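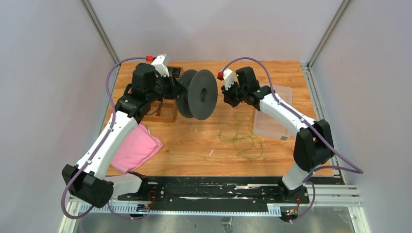

Dealer wants 300 for a "battery conditioning" on a hybrid that runs fine. Do I need it?

Posted by Heather Henare, 10 August 2025

I bought a used hybrid sedan in June from Fusham Motors. It's a 2000-something model, which is as close as I'll get without going out to the driveway in my slippers. It drives well, it's quiet, and the mileage is better than anything I've owned, although my last car was a pickup with a hole in it.

I took it in for an oil change and came home with a printed sheet. At the bottom, in bold, it recommends a hybrid battery conditioning for $300. No warning lights. No odd noises. When I asked what the service does, the man at the counter said it "conditions the battery." I asked what happens if I skip it and he said the battery would be unconditioned.

The owner's manual has a maintenance chart and this isn't on it. The closest thing is a line about checking the cooling intake for the battery, which seems to be a vent beside the back seat. Has anyone paid for this? Did you get anything besides a receipt?

3 replies

Duris_wagon

If it isn't in the maintenance chart and the car isn't complaining, I'd keep the money. There is a real job that sometimes goes by that name, where a shop charges and discharges an old battery pack slowly to even out the cells. It takes a good while and it's usually done on a pack that's already showing its age. If they're offering to do it while you drink one coffee, they're doing something else.

The vent is the thing to look at. It pulls cabin air in to cool the pack, and on a lot of cars there's a filter behind the grille. Mine came off with two clips, and behind it was enough dog hair to build a second dog. I vacuumed the filter, put it back, and the fan that used to roar every time I went up a hill calmed down. Check the manual for how yours comes out before you pull on anything. Stay on the filter side, and leave the orange cables alone. Those are high voltage and belong to people with the right gloves.

Also keep grocery bags and coats from piling up against that grille. My wife considers this a personal attack on her coat.

One more thing: ask the dealer for a battery health report in writing. Plenty of shops can run one with the scan tool. If the numbers are bad, you'll want to know, and you may still have warranty on the pack. That coverage often runs longer than the rest of the car's, so look in the booklet for the date and mileage limits.

Jutico

Had one of these for 7 years and never conditioned anything. Still runs. Sold it to my cousin and it still runs for him too, and he doesn't wash it.

Nakamura 14

Slight disagreement with the reply above, mostly the part where one car proves it. Packs do wear out, and heat and long periods of sitting are hard on them. If yours spent its life in a hot state, get the health check even if it feels fine.

But I agree on the $300. Go back and ask three things: what machine they use, how long the car stays with them, and whether you get readings from before and after. When I did this, the service writer went off to find out and came back with a coupon for wiper blades. They're decent wipers — I'm still using them.

If you do get a warning light later, have the codes read before you agree to any work, and write them down. "Check hybrid system" covers everything from a tired pack to a clogged fan, and the prices are very far apart. An independent hybrid shop is worth a phone call at that point. Mine charged for an hour of diagnosis and took it off the bill when I had the work done.

Heather Henare

Thank you all. Found the vent, found the filter, and found a french fry that predates my ownership. I've asked Fusham for the written health report and they're "looking into whether they have the printer for that." I'll post the numbers if I ever get them.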